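3.2 Open baskets and item retrieval

Households in the Tarnelby sample were asked to keep their usual storage for small items until October and to note each time they had to empty a container to find something.
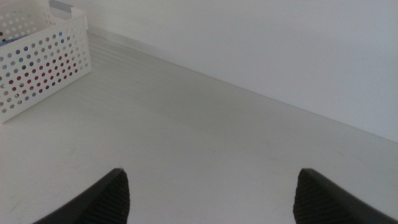
Figure 3. White plastic basket with perforated side panels. Colors of the stored contents show through the holes.

Containers were sorted into closed boxes, open baskets with solid walls, and open baskets with perforated walls. Lids left off for the whole period were treated as absent. The diaries gave 200 usable entries from 31 households.

Emptying was reported most often for closed boxes. Perforated baskets did better than solid ones, but the gap was small when the contents were all of one color. Several participants said they looked for a patch of color at the side before reaching in from the top – a habit also described by Kakakhel in the earlier Stirberg interviews. Mixed contents were harder to judge, and small items at the bottom were missed in both types of basket.

We did not control for where the container was kept. In 10 households the baskets stood on a high shelf, so the sides were easier to see than the opening. These entries are reported separately in Section 3.4.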